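「下手な人の手つきのほうが、教材として面白いことがあるんですよ」

話し始めてすぐ、そんな言葉が飛び出した。双腕ロボットに家事の動作を教える会社、Dresterで遠隔操作のデータづくりを受け持つ技術者に話を聞いた。入社前は楽器の修理をしていたそうで、机の引き出しには今も当時の小さなヤスリが入っている。ロボットの話になると声が半音上がる人で、こちらもつられて予定の時間をだいぶ過ぎてしまった。

仕事の中身を一言でいえば、人が操作してロボットに手本を見せることだ。操作者は左右の手にそれぞれレバーを握り、画面の中の腕を動かす。腕は手首の傾きまでついてきて、人差し指の引き金で指先が開閉する。その一部始終が記録され、あとで学習に回される。

「最初に触った日は、コップひとつ持ち上げるのに汗だくでした。自分の手なら考えもしないことを、全部考えないといけない。どっちから近づくか、どこで手首を返すか。で、三日目くらいかな、急に考えなくなる瞬間が来るんです。あれは本当に気持ちいい。自転車に乗れた日みたいで」

練習も収録も、ほとんどはPrornaという社内のシミュレーターの中で行う。台所、食卓、廊下の入り口まで作り込まれた部屋がいくつもあり、壁には絵まで掛かっている。皿を落としても割れないし、気に入らなければボタンひとつで元の配置に戻せる。

「実機から始めたほうが話は早いと思われがちなんですけど、実機だと怖くて手が縮こまるんです。腕をぶつけたらどうしよう、って。縮こまった手で取った手本は、やっぱり縮こまった動きになる。シミュレーターだと新人も思い切りがいいんですよ。カウンターに肘をガンガンぶつけながら覚えていきます」

肘をぶつける、というのは比喩ではない。二本の腕は胴体の後ろから回り込むように前へ伸びるので、手先ばかり見ていると、途中の関節がカウンターの縁に近づいていることに気づかない。新人がまず注意されるのもここだという。

「手先は見えるんです、みんな見てるから。見えてないのは自分の体のほう。だから私はよく、今どこに肩があると思う?って聞きます。答えられないときは一回止まってもらう」

では、良い手本とはどういうものか。そう尋ねると、少し黙ってから、机の上のペンを使って実演してくれた。まず迷いなく、まっすぐペンをつかむ。次に、いったん手前で止め、指の向きを直してからつかむ。

「きれいなのは最初のほうですよね。でも学習に効くのは、後のほうが混ざっているときなんです。ずれたら直す、という動きが入っていないと、ロボットは少しずれただけで途方に暮れてしまう。だから、失敗しかけて立て直した記録は宝物です。上手な人はそもそもずれないから、宝物がなかなか出てこない」

冒頭の「下手な人の手つき」とは、そういう意味だった。とはいえ、何でも残すわけではない。春に取った手本は全部で2,875本あったが、4月の見直しで、途中で目的を見失っているものや、操作者が画面の前で考え込んでいるだけのものを外した。考え込む時間が長い記録を混ぜると、ロボットまで物の手前で考え込むようになる。

「かわいいんですけどね、あれ。カップの前でじーっと固まって、何秒かしてからふっと手を出す。完全に操作した人の癖なんです。同僚の誰の癖かも、見ればだいたいわかります」

癖がうつる、という話はいくらでも出てきた。左利きの操作者が担当した週の手本ばかりで学習させたら、右に置いてある皿にもわざわざ左腕を伸ばすようになったこと。急ぐ人の手本では指を開くタイミングが早く、置いたつもりの物が少し転がること。今は一つの課題を必ず複数の人で分担し、物の置き方も毎回変えている。瓶は奥へ、皿は離して、というふうに、配置の一覧から次のものが自動で選ばれる。

手本を見せる方法は、もう一つある。実機の腕を人が直接つかんで動かすやり方だ。社内ではこちらの装置をVisserと呼んでいて、力を抜いた腕に手を添え、粘土をこねるように導いていく。

「これはこれで大好きなんです。腕の重さが手に伝わってくるから、どのへんで無理をしているかすぐわかる。ただ、両腕を同時に動かそうとすると人間の手が足りない。片方を持ってもらって二人がかりでやったこともありますが、息が合わなくて、二人羽織みたいになりました」

結局、両腕を使う課題は遠隔操作で、片腕で力加減が大事な課題は直接導くほうで、という分担に落ち着いた。戸棚の引き戸を開ける動作は後者だ。引っかかったときに少し持ち上げる、あの感じは、レバー越しではどうしても教えにくいらしい。

遠隔操作で難しいのは何かと聞くと、即座に「匙です」と返ってきた。

「スプーンとか、薄くて細い物を台の上からつまむの、本当に難しいんですよ。瓶なら横からはさめばいい。匙は台にぺたっとしているから、指先を台すれすれまで下ろさないといけない。下ろしすぎると台を押してしまうし、足りないと空振り。奥行きが画面ではわかりにくくて、影を見たり、頭の向きを変えて見直したり、みんな自分なりの工夫をしています。私は、まず柄の真上まで行って、そこで一呼吸。それから下ろす。一呼吸が長すぎると、さっきの固まる癖になるので、ほんとに一呼吸だけ」

操作は一回30分までと決めている。それを超えると、目より先に指が雑になるそうだ。休憩の間に直前の記録を見返し、残すかどうかを自分で仮に決めておく。翌日に別の人がもう一度見て、2人の判断が割れたら話し合う。この話し合いが長い。ある日などは、皿を持ち替えたあの動きは「迷い」なのか「工夫」なのかで、昼休みがまるごと消えたという。

「でも、そこが一番勉強になるんです。自分では迷ったつもりの動きを、隣の人が、いや今のはうまい、と言ってくれたりする。人間がどうやって物を持っているのか、私たち、案外知らないんですよね。この仕事を始めてから、家で味噌汁をよそうのが遅くなりました。つい見ちゃうんです、自分の手首を」

学習させたロボットの出来は、Beltumaと名づけた課題集で確かめる。台所まわりの作業が58種類並んでいて、布巾をたたむもの、瓶の向きをそろえるもの、食卓から台へ物を移すものなど、難しさはばらばらだ。見せてもらった一覧には、手書きで丸や三角が付いていた。三角のところを指でなぞりながら、ここは先週まで全部バツだったんです、と嬉しそうに言う。

「できるようになる順番が、予想と違うのがたまらないです。布巾は絶対に最後だと思っていたのに、わりと早くできた。逆に、物をそっと置いて手を離すだけのことがいつまでも下手で。離すのって、つかむのと同じくらい手本がいるんですね。だから最近は、置く、離す、引く、だけを延々と見せる日を作っています。地味ですよ。地味なんですけど、翌週に動きがすっと変わるのを見ると、もう、やめられない」

これからやりたいことを聞くと、まずは椅子だという。台所と食卓の間に椅子があるだけで、腕の通り道も見え方もがらりと変わる。人は何気なくよけるが、その何気なさをどう手本にするか、まだ決まったやり方がない。もう一つは、初めて操作する人を外から招くこと。料理の得意な人に座ってもらい、好きなように台所を使ってもらいたいそうだ。

「私たちはもう、ロボットに都合のいい手の動かし方を覚えてしまっているので。全然知らない人の手つきを見てみたいです。匙のところで、どうするのかなあって」
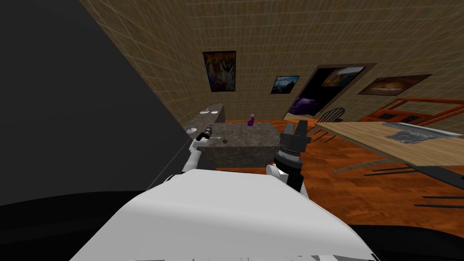 招く人数も時期も未定だが、最初の課題だけは決めてあるという。台の上を片づける、それだけを頼んで、順番も、どちらの腕を使うかも指示しない。説明の紙も一枚に収めるつもりで、今はその文面を書いては消しているところだそうだ。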